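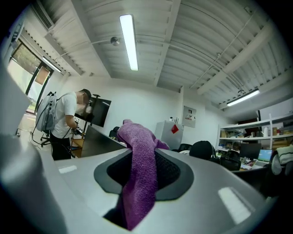
Main workroom, with the supply shelving on the right and the refrigerator against the back wall.

About Zostton

Zostton Workroom Services sets up and maintains small technical workrooms: rooms of one to a dozen desks where people use computers, store supplies and keep equipment on the floor between the furniture. We plan the layout, assemble the shelving, label the storage and write the cleaning schedule. We also come back to check that the schedule still fits the room.

The company was started by Josefina Navarrete, who had spent several years managing shared rooms for a testing firm in Jeltmont. Her first contract covered 1,699 square feet on one floor. The written procedures from that contract, revised many times, are still the base of what we hand to clients.

What we work on

Desks and screens. Monitors collect dust on the back panel and along the vents, where it is seldom noticed until the desk is moved. Our schedule covers both faces of the screen, the stand and the cable run behind it. Screens are wiped with a dry microfiber cloth first. If marks remain, the cloth is dampened lightly with water and the screen is switched off before wiping. Liquid is never sprayed on the panel.

Cloths. Cloths are assigned by color, and the chart is posted in each room we maintain. The color assignment is chosen with the client, who may already own a stock of cloths. We ask only that one color be kept for screens and glossy plastic and used for nothing else. Microfiber is washed separately from cotton, without fabric softener, and air dried or tumbled on low heat.

Shelving. Open metal shelving is our usual choice for supplies. It can be wiped down quickly and the contents can be checked from the aisle. Heavy cartons go on the lowest shelf and bottles stand upright at or below chest height. Cardboard boxes are labeled on the short side, facing out. A box with no label is opened, sorted and either labeled or removed at the next visit.

Seating. Chair casters are cleared of thread and hair twice a year. Chairs not assigned to a desk are moved to a marked position so that they do not drift into the walkway.

Refrigerators. A small refrigerator in a workroom needs an owner and a defrost date. We write both on the room sheet. Items left on top are returned to the shelving at each visit.

Walls and windows. Electrical panels are kept clear in front, and the clear area is drawn on the floor plan. Roller blinds are dusted from the top down with a dry cloth, fully lowered, then returned to the position the room normally uses.

How a contract runs

A contract begins with a survey. One technician measures the room, lists the furniture and marks the outlets. The client receives a floor plan and a storage list within 5 working days. After approval, setup takes between one day and a week, depending on how much shelving is to be assembled.

Regular visits follow. The standard interval is three weeks — shorter for rooms with food storage or heavy foot traffic. Each visit is recorded on a room sheet with the date, the tasks completed and any item that needs a decision from the client. We do not discard supplies without a signature.

Rooms in use are maintained in use. Technicians work around occupied desks, leave running computers alone and return to a skipped area later in the same visit where possible. Skipped areas that remain are noted on the sheet.

Systems and documents

Room sheets are kept in Wirngate, our own record system. Clients can view their sheets and floor plans there and print the current cloth chart. Shelf labels follow the Strebel format, a two-line label we developed for mixed storage: the first line gives the contents, the second gives the shelf position and the month of the last check. The format was last revised in June, when the position code was shortened.

Where we work

Our office and supply store are in Jeltmont. The store holds around 2,000 cloths in rotation, along with spare shelf clips, casters and label stock. We accept rooms within an hour's drive. Requests from farther away can be handled as plan-only contracts — the client sends measurements, and we return a layout, a storage list and a schedule.

Contact

Survey requests should state the floor area, the number of desks and whether the room has a refrigerator or a sink. Existing clients should include the room number printed at the top of the sheet.

Page last updated 23 Dec 2021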